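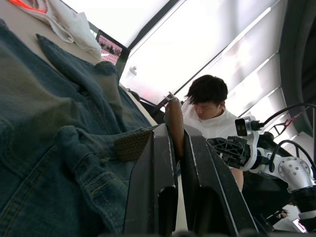 Wrist view with denim close to the fingers. Second arm at right.

Humlow Garment Set, from Firnen
Recorded examples for training two-arm systems on clothing. The current release holds 1,166 episodes, 789 of them on denim. Each episode has head and wrist video, joint positions and gripper state.
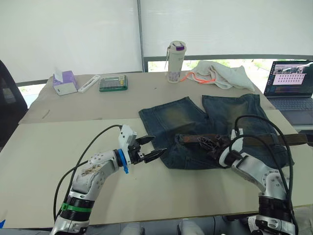 Head view: jeans with a belt across the waistband.

Failed grasps are kept and labeled. Buyers can filter them out by tag. A sample pack of 85 episodes is available on request. 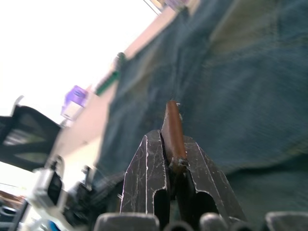

Golshifteh Abbasi writes that the wrist video lined up with the joint log on first load, but she would like more episodes with stiff belts.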